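Filed under: Online Video / Comedy / Research

4.2 What happened when the shorts came back

We now turn to the part of the study we enjoyed most. Praltik, a comedy channel that stopped posting new work and later reopened with much of its old catalog, gave us a rare chance to watch an audience find its way home. We followed 195 returning viewers through their first weeks on the revived channel, and asked each of them to keep a short diary of what they watched and why.

The diaries are a joy to read. People wrote pages on sketches that run less than a minute! Of the 195, 156 went first to something they had already seen, most often an episode of Nimri, the puppet talk show that gave the old channel much of its name. Only after that did they try the new series.

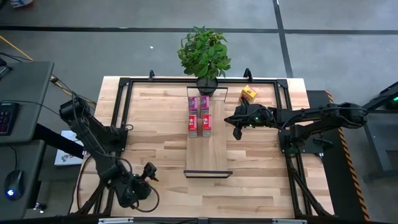 They also tended to watch in order, even where order makes no difference to the jokes. Several viewers remembered the running sequence of the original weekly uploads and rebuilt it by hand as a playlist, bumpers and all. We had expected the recommendation panel to do most of this work, and it did very little (Figure 4).

Figure 4. First choice of returning viewers, old catalog against new series. N = 195.

New series did best when an old cast member turned up in them. Deker, a mock cooking contest launched in February, drew 19 diary entries in its opening week, nearly all of them about a guest spot by the Nimri puppets. The comments under that episode passed 400 and were full of quotes from sketches the writers of Deker had never worked on. 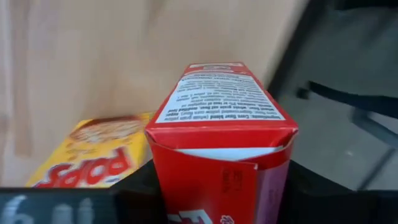

Elias Farah wrote in his diary that he had no wish to see the old shows remade, and that he came back for the timing, the long pauses before a punchline that he had missed everywhere else. Mireille Shboul disagreed, and wanted Nimri back with a full season.

Both views appear often in our material, and we return to them in Section 5, where the Gundau forum threads are coded by theme.

Print this page | E-mail this article
Contact us | Back to top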